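The Drawer of Small Black Things

April 9, 2023

Every house has a drawer for electronics that have stopped being electronics and become a kind of sediment. Ours is in the hallway, under the mirror, and last week it finally refused to close. I pushed. It pushed back. Then a corner of something snapped off inside and I decided I was a person who would deal with this.

I carried the whole drawer to the white table in the workroom and tipped it out, which felt decisive for the four seconds before I saw the result. Two phone chargers for phones I remember fondly. A pedometer. The remote for a Horinard fan that we left behind in Midton when we moved, so if the people in that apartment are reading this, I'm sorry about your summers. A kitchen timer with a display that says 88 no matter what you ask of it. And then the main population, small black rectangles with little windows in them and no name on any side.

I don't know when the world agreed that everything should be a small black rectangle. My father's radio looked like a radio. You could have found it in a power outage. These could be clocks, or thermometers, or the thing that talks to the thing on the water heater. One of them I have moved through three apartments without once learning what it was for, and I'm fairly sure I have dusted it.

My method was to press every button on every item and wait, like a man trying to wake up a cat. Most did nothing. One beeped, once, and has not beeped again. One came on and told me the year was 2000, with such confidence that I went and checked my phone.

So, the sorting. I bought some Flunholm trays a while ago during a short period of believing in trays. They're white and shallow, and the box promised they would "bring calm to any surface." I gave them jobs. One tray for things that work, one for things that might work with a battery, and one for things I am not emotionally ready to recycle. You can guess which filled up first. I then moved four items from the third tray to the second on the grounds that anything might work with a battery, and felt I was making progress.

The batteries were their own adventure. I had 16 of them rolling around in the bottom of the drawer, all loose, some from the era when Söderlund still made batteries with the gold stripe, and not one was the size that any of the devices wanted. They've gone in a jar until I can get to the drop-off bin at the hardware store. My wife has asked me to put a label on the jar. My wife has met me.

What surprised me is how much better a small black rectangle looks once it has a white place to lie down in. On a heap it's junk. Set it in a holder with a bit of space around it and it starts to look like something you'd pay for at a museum shop. I spent longer than I'd like to admit picking things up and putting them back in again, slightly straighter. 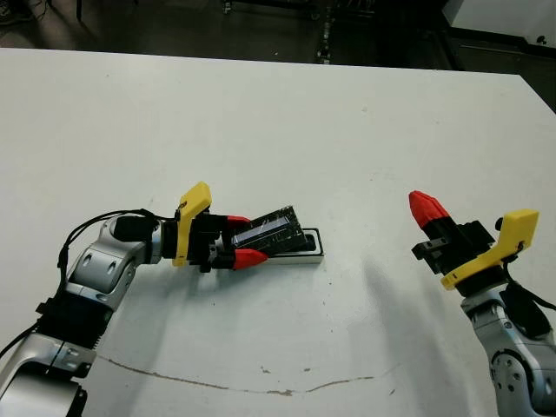 The mystery one, the veteran of three apartments, is still a mystery. I looked up the number scratched on the back, 247, and got a bus timetable. It has gone in the might-work tray, because throwing it out now would mean admitting I paid movers to carry it.

The drawer closes, at least. It's also half empty, and yesterday I found a phone cable in there that I didn't put back. Nobody in this house will confess. I give it until the end of April before it sticks again, and the Flunholm trays come in packs of three, so I have already been looking at the price.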